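Stripping a second-hand server board before you sell it or store it

Old server boards arrive in the post the way old sofas arrive on pavements. Somebody has lost interest in them, and now they are yours. Before one goes on a shelf or up for sale it needs a proper going over, and with a bit of patience you can do it in 40 minutes. I have done it in five. I then spent 55 quid on a replacement board.

You will need a crosshead screwdriver, a soft brush, a wrist strap, a few anti-static bags and a mug of tea kept on a different table. I mean it about the different table.

Start with the power. Unplug everything, then leave the board alone for a few minutes. Clip on the wrist strap, and clip the other end to something earthed. Máté Takács wore his for a whole winter clipped to his own belt.

Memory comes out first. Press the latches at the ends of each slot outwards and the module should lift by itself. If it doesn't, check that you have opened both ends before you start pulling. Bag each one and write the slot number on the bag. You will not remember it later, whatever you think now.

Next, the expansion cards. Undo the bracket screw, free the catch if there is one, and draw the card straight up. Rocking it from side to side is how slots get broken.

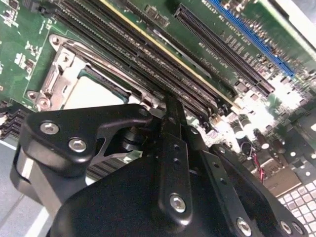
Memory slots running alongside the CPU socket, with the black and blue expansion slots further over.

Leave the processor until last. Heatsinks can stick to the chip, so give yours a gentle twist before lifting. Push the socket lever down and out, let it rise slowly, open the bracket and take the processor by its edges. On sockets with the pins in the board, keep fingers, brushes and sleeves well away. There may be more than 1,000 of them in there, and bending one is enough to spoil your evening. Put a cover on the socket as soon as it is empty.

Now the brush. Work along the slots, never across them, and tip the board so the fluff falls out instead of further in. Canned air is fine in short bursts. The vacuum cleaner should stay in its cupboard.

Finally, bag the board, label it with the model number and the date, and store it flat. Katalin Barta at the Wiltley swap table turns away anything wrapped in a tea towel, and she has seen several.

Last updated September 2025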